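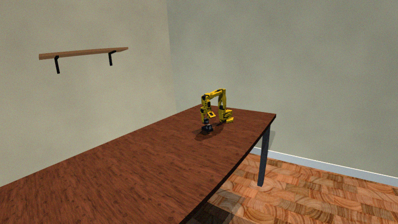
Refinishing a long table: oil or poly?
Woodwork & Finishes > Tables and Desks

dellis_rd
22 September 2022
Inherited a dining table from my aunt. 271 cm long according to the bill of sale, which is metric because she bought it in Starnau and carried the grudge home with it. The top has water rings and one burn mark shaped like Ohio. I've stripped a test patch. My brother-in-law says polyurethane and be done with it. My wife says oil. I would like strangers to settle this.

rutalill
Oil. Two coats, wait a day, third coat if you're feeling romantic. You can fix oil with a rag. You fix poly with a sander and a week of not speaking to anyone.

Brurero
Oil is for people who like re-oiling. Do you have kids? Do you have friends who own red wine? Poly.

rutalill
I have both and my table is fine.

Brurero
Your table is "fine" the way my truck is "fine."
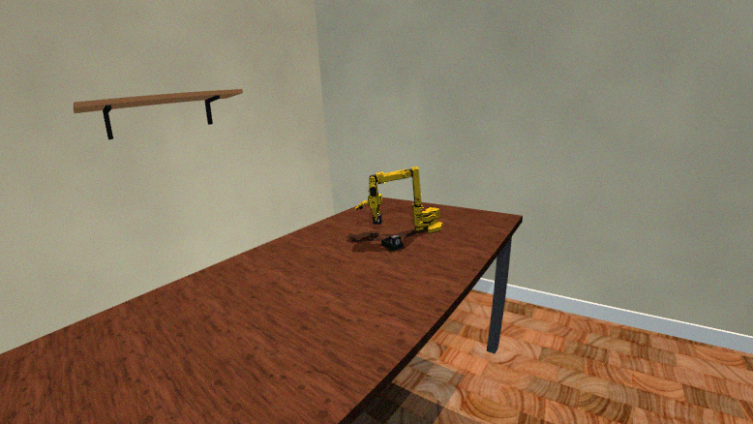 habte_finishes
Before anyone picks a can, pick a color, which is where most of these threads should start and where none of them do. Red-brown stain is hard to back out of once it's in the pores. It also makes everything busier: on a top like the one I've put up here, the fine streaks and the little knot-like spots do most of the talking, and down a long table that is a lot of talking. If your aunt's is plain under the old finish, try it with no stain first. Mineral spirits on the test patch will show you more or less what clear looks like.

dellis_rd
Did the mineral spirits. It went a kind of honey color and my wife said "oh" in a way I think means we're not staining it.

Brurero
Great. Now put poly over it.

Tõnu Rozīte
Satin wiping varnish. Goes on like oil, holds up closer to poly, makes both camps equally unhappy. I did two tables this way and have had to apologize for neither. Mind the long edges, though. Everyone sands the top for hours and gives the edges a pat.

rutalill
This is a compromise and I resent it.

habte_finishes
On edges, a dark one can look good against a red-brown top if you commit to it. Paint it after the top is cured and tape it properly. 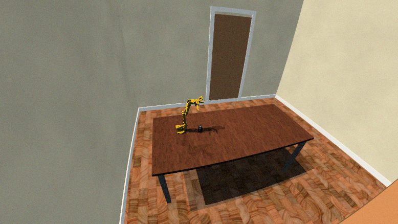 Red-brown top, thin black edge along the near side.

dellis_rd
Showed this to my wife. No black edge. She'd like it noted that she still prefers oil. I bought the wiping varnish. Ohio is mostly out, except for a bit around Toledo.

Brurero
Leave Toledo. And put a coaster on it.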